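Trollov gripper, notebook
August 10, 2026. Entry by Ottilie Mayrhofer

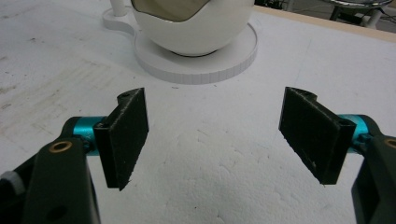 Carried on with the hand-held gripper this morning. Lorenz Hämmerli had the bench until ten, so I spent the first part tidying the session log and renaming last week's files to the scheme we agreed with the Eder group. The old names are kept in a text file in the same folder, in case anyone has scripts pointing at them.

Target for the student project is still 300 good demonstrations before the summer break ends. We stand at 161 after throwing out the ones where the start signal was missing. Lorenz thinks a few of those can be saved by trimming by hand. I'd sooner record them again.

Pads: the gritty black faces are staying on for now. The lower corner of the left one is a bit ragged. I don't think it matters for the grasps we do, but it should be looked at before we lend the tool to Drisdale. Spare pads are in the second drawer, bag marked Z. Whoever changes them, please do both sides together and write the date here.

Approach: start each run with the fingers open over the white surface, pause, then go in. Last week I was moving off too soon and the first part of each run was useless. Counting to two in my head fixes it. Lorenz goes in lower than I do and we haven't settled whether that is good variety or just a mess. Leave it until we have trained once on each set.

Did 16 runs before lunch. Two spoiled, both my fault (let go early). Closing force felt the same all the way through. Logged under Zernside-b, with the spoiled ones flagged.

Training: first try will be 2000 steps on the small model, only to see that the loader works. Don't read anything into the result.

The scuffs on the tabletop don't come off with a damp cloth. Leaving them.

To do
Ask Lorenz for his calibration file.
Check the pivot joints for play, both sides.
Write up the start pause for the new students.
Order more pad material. The last lot took nearly a month.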